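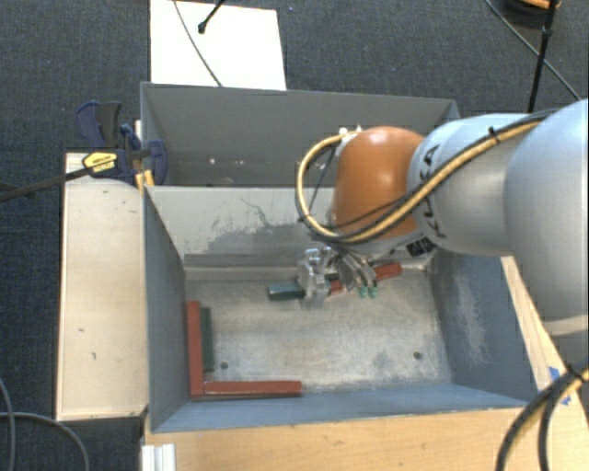

Chapter 2: Who Does the Picking Now?

I started at Griltermont in a December, sorting parts by hand, and I was slow! A good picker on my shift cleared 757 pieces before tea, and her name was Margareta Ene. When the arm came, she was the first person they moved, and I've thought about her a lot while writing this chapter (you'll meet her again in the case study). What people forget is how much of her job was judgement. Take the red and green bars in that scuffed grey bin: two reds meeting at a corner, a green one lying right beside them, and the gripper busy with others over by the back wall. Margareta would have scooped up the lot and chatted while she did it. An arm has to be told what counts as one bar.

So somebody has to do the telling, and that's a new job. At our place it went to Margareta, who got two days of training and a slightly better wage, and who missed the talking terribly. In the pages that follow I want to look at both halves of that swap, the work that went and the work that turned up, starting with the shift rota.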